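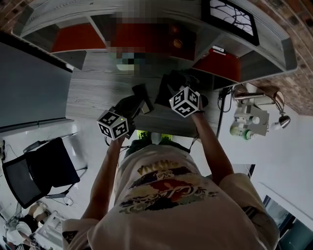
Vasilis Grgić had told her on the phone that a desk should be cleared from the left, always from the left, and that anyone who began in the middle would still be at it on Saturday. Mara began in the middle.

She did not believe in systems. The flat had been let to her by Denetti with a promise that it was "organised for modern living", which meant the last tenant had left his shelving behind, and three red-orange bins in it, and a lamp on a jointed arm. Modern living came to nearly 71 pounds more a month than the place downstairs.

The bins bothered her. They looked sure of themselves. According to the booklet Vasilis had posted to her (the Zilmont Method, second printing, his own name thanked on page 17) one bin was for what you used, one for what you might use, and one for what you were pretending to use. She wanted to know who was meant to be the judge of that. If she was any good at judging it she would not have needed a booklet.

"Put the bag away first," he had said. "Bags breed."

"Away where?"

"Where it lives."

It lived on the desk. It had lived on the desk since June, and the desk seemed none the worse. She looked at the pale branches in the black picture by the brick wall, then at the two bottles under the lamp. The booklet had a chapter on bottles. It was eleven pages long and she had fallen asleep in it twice.

Search this site Search Go

By four o'clock she had filled the left-hand bin with letters from Pavlović, the insurers, who had been writing to her about a leak at number 116 as though she had caused it. She did not live at number 116. She had told them so, and they had thanked her and written again.

The phone rang.

"How far along are you?" said Vasilis.

"Past the middle."

"You started in the middle."

"I might have."

She could hear him turning pages. He would be looking for the part that dealt with people like her, and she doubted there was one, or that it would be short.

"Is the bag put away?" he said.

Mara moved it to the other end of the desk and set the letters from the second pile where it had been.

"It's been dealt with," she said, and asked him how his mother was.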